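Can a robot tidy my room yet?

I get asked this more than any other question when I visit schools. Last time it was a girl in Skemwood who put her hand up before I'd even got my coat off. "When can I have a robot that does my bedroom?" I told her I'd write her a proper answer, so here goes (and it's a bit longer than yes or no, sorry).

First, the machines we've already got

You probably have robots at home and don't call them that. A washing machine fills itself with water, warms it up, spins the clothes and stops at the right moment. A dishwasher does much the same with plates. If your great-great-gran could see them, she'd think they were magic!

But have a think about which bits they don't do. Who picks the socks up off the floor? Who turns them the right way out? Who gets the plates out of the dishwasher and puts them in the cupboard with the wonky door? You do, or your grown-up does. The machine does the part that happens inside a box. The part with hands is still ours.

Why are hands so hard?

Try something for me. Shut your eyes and take a pencil out of your pencil case. Easy, wasn't it? Your fingers felt the rubber, felt the ruler, felt the pencil, and you didn't even have to think. You squeezed just hard enough to hold it.

Now try it wearing oven gloves. Keep your eyes open this time, but use only one hand. You'll probably drop it, and you might get cross. That's a bit closer to what it's like for a robot with a simple gripper. Lots of grippers have only two fingers, and they open and close like a pair of tongs. Many of them can't feel very much at all.

Then there's the problem of stuff. A sock is a different shape every time you drop it. A jumper can be a heap, a sausage or a sort of flat puddle. A robot has to look at the heap, work out that it IS a jumper, decide where to grab it and then guess what will happen when it lifts. You've been practising that since you were a baby. My friend Mounir Tawfik, who used to fix lifts and now fixes robots, says jumpers are the worst thing ever invented. He wears one every day.

What about shops and factories?

Here the news is better, if you're a robot. In a factory, people can make things easy. The same part comes along in the same place, facing the same way, again and again. A robot arm loves that. It can do the same move 3,008 times and it won't get bored or ask for a biscuit.

Trouble starts when things change. Suppose the parts come mixed up, so that first there's a round one, then a long one, then one that's fallen over. A person on the line just shrugs and picks it up a different way. A robot that only knows one move will close its fingers on thin air, and then carry that air very carefully to the box. I have seen this happen. It's very funny, and I'm afraid I laughed out loud.

So lots of people are working on robots that can cope with different objects. They use cameras so the robot can look, and they let it have go after go after go. Sometimes a person steers the arm to show it how a job is done, a bit like someone holding your hands when you learn to write. One showing usually isn't enough. Ilir Stojanović, who taught me how to steer one, made me do the same pick 58 times before lunch. I dropped 16 of them, and I've got a brain!
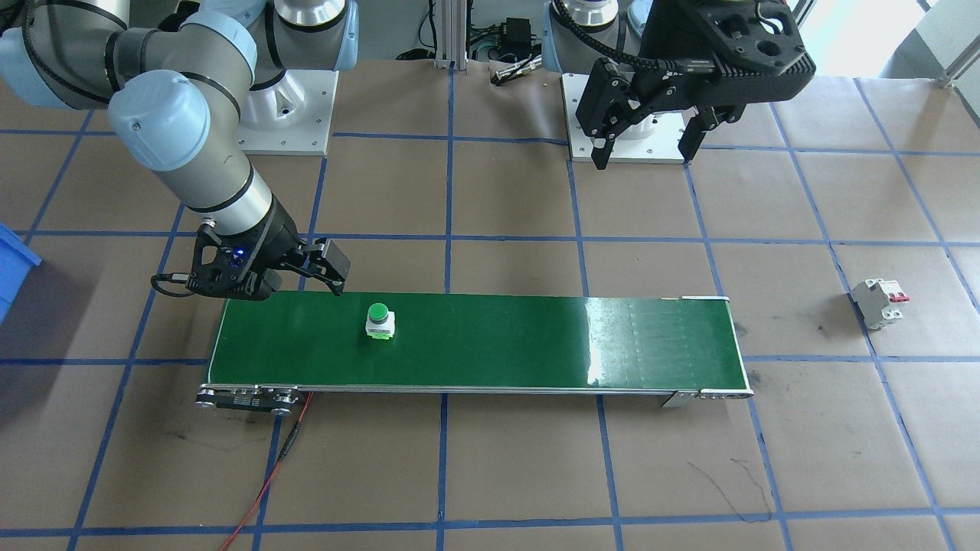
A robot arm above a conveyor belt. Can you spot the push button with the round green top?

A button like that would be no bother to you. You'd have it in your hand before you'd finished reading this sentence. The robot has to get its fingers to the right spot, at the right height, turned the right way, and close them without knocking the thing over. And if the belt is moving, the right spot won't stay still either.

So, can they do chores yet?

Some of them, some of the time. Robots can hoover a flat floor, as long as you've picked up the Lego. They can mow a lawn. They can carry shelves round a big warehouse. In videos you'll see them fold towels too, but look for a little clock or a sign in the corner, as the film has sometimes been speeded up. I watched a towel being folded at normal speed once and it took 5 minutes. Five! I could have done the whole pile and made toast.

Tidying a whole bedroom, with the socks and the jumpers and the half-finished model of a volcano, is still too hard for any robot you could buy to do well without help. Will it happen while you're still at school? I don't know, and I'd be a bit suspicious of anyone who told you they did.

Something to try at home

Tape two lolly sticks to your finger and thumb. Those are your gripper. Now try to move a grape, a sock and a coin from one side of the table to the other, using only the sticks. Which was hardest? Ask a friend to have a go and see if they agree. My vote is the coin, every time.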